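August, evening

Bottles today. I had been putting it off since Ramadan, when we kept buying the small ones, and there were still empties turning up in coat pockets and behind the radio. Nermina Papadopoulos says the depot in Varnemow won't take mixed bags anymore, so it all has to be sorted before it goes.
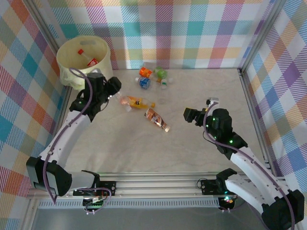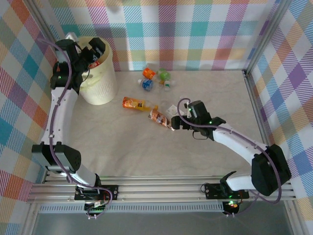
Do the caps stay on or come off? They stay on at Varnemow, screwed down tight, and the bottle goes in empty.

I wrote that out because I ask Nermina every time and she has told me to put it somewhere I can find it.

Started after lunch with the bag from the hall closet. Most of it was juice. The Tulel ones still had a little in the bottom and had to be rinsed. They smell worse than the others, sort of like old apples. I stood them upside down on the dish rack and went on with the rest. The labels are supposed to be left alone. Last year I peeled every one of them and my thumbnail was sore for days, and the man at the depot didn't even look.

The liner in my kitchen bin keeps slipping down on one side. I tried folding the edge over twice and it held until I put a coffee bottle in. Clothespins would do it. I have 2 left from the line and can't think where the others went. Need to buy liners in the next size up anyway. The store in Trirkeck had them, but only in the big roll.

Second bag was from the car. Mostly water, one milk drink with the cap stuck on. I ran it under the hot tap and it came loose. Threw out a receipt and a straw that had been in there with them. Found my blue pen.

By four I had 4 bags tied and standing by the back door. Nermina came by for her casserole dish and took two of them with her, as she was driving that way. I gave her the last of the plums too. She wants to go to Trirkeck for the liners and split a roll, which suits me, I would never get through a whole one.

Swept the kitchen floor afterward, then wiped it where the rinse water had dripped. Still sticky by the stove. Will do that corner properly tomorrow.

Supper was lentils and the end of the bread. Radio said rain overnight, so I brought the other bags in from the step and put them in the hall. Must remember they are there before I go down in the dark.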